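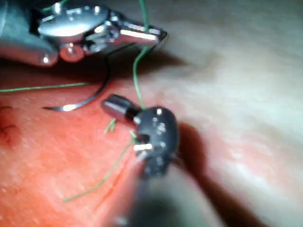

Last updated 11/7/19
Print this page | E-mail to a friend

Bench tips - the Arnia suturing practice kit

Quick notes, going back to the bench in a minute. The Arnia kit is the rental one, two wristed instruments, pads, thread, needles, and the Follow software that copies your hands. We've put over 300 practice runs on ours so most of this is learned the slow way.

Thread. Get the green. Shows up fine on a pink pad, and you'll want that once there are strands going every direction. Cut shorter than you think. Long tails wrap the wrist joint and then you're picking at it with tweezers.

Snips. Little frayed ends get everywhere. Lift them off with masking tape between runs, don't brush - brushing pushes them into the pulleys.

Needle. Hang it by the thread first, let it stop swinging, then go in with the second jaw. Grabbing at the tip blunts it. Toss after 5 pads.

Glare. Polished metal is awful under a desk lamp. Move the lamp low and to one side, or tape baking parchment over the shade. Shadows are OK, you get used to them and they help you judge height.

Pads. Turn them before they tear. Wipe with dish soap and cool water, pat dry, dust with cornstarch. No alcohol, ours went sticky. Gizella Nyitrai keeps hers flat in a cookie tin with wax paper between, works great.

Jaws. Dry toothbrush after every sesion. One drop of light oil on the pins, wipe off the extra. Antal's service sheet says check the cables at 800 cycles and swap at 4000. We check sooner.

Worth the rent? For a small shop yes. Follow lags a bit on fast moves, and the Ikness clamp base is to light - bolt it down or stick a sandbag on it. Replacement pads cost too much. Would still rent again.

More on knots next time, still fighting with the left hand.

14 comments | 9 shares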